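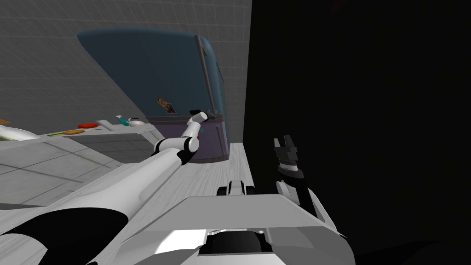
Robot with two arms in a computer-rendered kitchen

Speaker notes > Retail conduct > Part exchange

Taking a Vehicle in Part Exchange: Notes for the October Sales Briefing

Speaker: Chia-hao Lu, Wamov Car Centres

Last updated: 02/09/2020

Opening

Good morning, and thank you for coming. I have been asked to speak on the handling of part exchanges at our sites, from the first telephone enquiry to the point at which the customer's keys are handed over. The session will last 20 minutes, with questions afterwards. Please hold questions on finance settlement until the end, as they tend to run on.

Wamov has taken vehicles in part exchange at the Prustel Road site from 1993 onwards. The paperwork has changed a good deal in that time. The customer's main concern is still the same: they wish to know what their car is worth and how the figure was reached.

(Pause. Check that everyone has the appraisal form in front of them.)

1. The first enquiry

Many customers now ask for a figure by telephone or through the website before visiting. Staff may give a guide price. It must be described as a guide price, in those words, and the customer must be told that it depends on an inspection at the showroom. Write the figure in the enquiry record at the time of the call, together with the mileage the customer gave. A guide price that appears nowhere in our records causes difficulty when the customer arrives with a different number in mind.

Ask whether there is any outstanding finance on the vehicle. Ask also whether the person calling is the registered keeper. Neither answer need prevent us from helping, but both affect which documents we request.
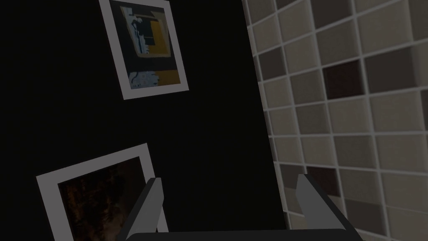
Reading time: 4 minutes

2. The appraisal

The appraisal is carried out with the customer present wherever possible. Walk round the vehicle together and begin at the driver's door. Record damage on the form as it is found: scuffed alloys, chips to the windscreen, dents, worn tyres, warning lights. Use plain words. "Scratch, nearside rear door, through the paint" is of use to the preparation team. "Poor" is of no use to anyone.

Do not comment on how the damage may have been caused.

The service history should be read in full. Compare the stamps or printed invoices with the mileage shown, and look at the past MOT results for the same vehicle. I would draw your attention to one case from last year. A hatchback was taken in at Wu Street with a reading that was 2749 miles lower than the figure on its most recent MOT certificate. The cause was an entry error at the test station and it was later corrected, but the car could not be offered for sale until the matter had been settled in writing. The appraiser had not compared the two figures. It would have been simple to do so while the customer was still at the desk.

(Show the completed form. Allow a minute for people to read it.)

A short road test follows. It should include a cold start if the car has been standing, a stretch at a steady speed, and full use of the gears. Trade plates and insurance cover must be checked before leaving the site. If a road test is declined by the customer, note this and refer the valuation to the site manager.

3. Making the offer

Valuations are prepared in Jellar, our stock system, which draws on recent sales across the group. The system produces a range. The appraiser selects a figure within that range and enters a reason for it. A figure outside the range requires approval by two managers, one of whom must be from another site.

The part exchange value and the price of the vehicle being bought are to be shown as separate lines on the offer sheet. Customers are entitled to see each clearly. Raising the one in order to recover it through the other is contrary to group policy, and any colleague who is asked to do so should report it.

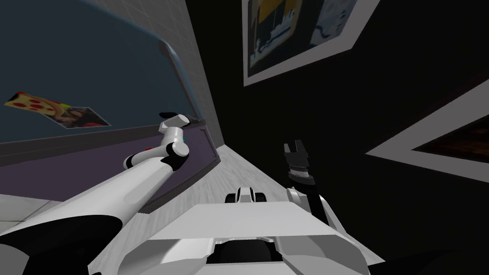

Offers remain open for the period printed on the sheet, subject to no material change in mileage or condition. Where a new car is on factory order and delivery is some months away, explain at the outset that the vehicle will be inspected again on the day of collection, and agree a mileage limit in writing.

4. Documents and handover

Before completion we need the V5C registration certificate, proof of identity, the service record, the current MOT certificate where one applies, and all keys. A missing second key should be entered on the form and reflected in the offer at appraisal. Raising it on collection day gives a poor impression.

Where finance is outstanding, obtain the settlement letter directly from the lender and check its expiry date. The lender is paid first. If the amount owed is greater than the value of the car, the customer must be told plainly how the difference will be met.

Remind customers to remove personal belongings, and to delete telephone contacts and home addresses from the navigation system. Private registration numbers should be transferred before the vehicle changes hands.

(Questions. Refer detailed points on VAT to the accounts office at Prustel Road.)

Related items

Preparing a used vehicle for the forecourt
Accompanied test drives: guidance for sales staff
Handling complaints after delivery
Using Jellar: entering a new valuation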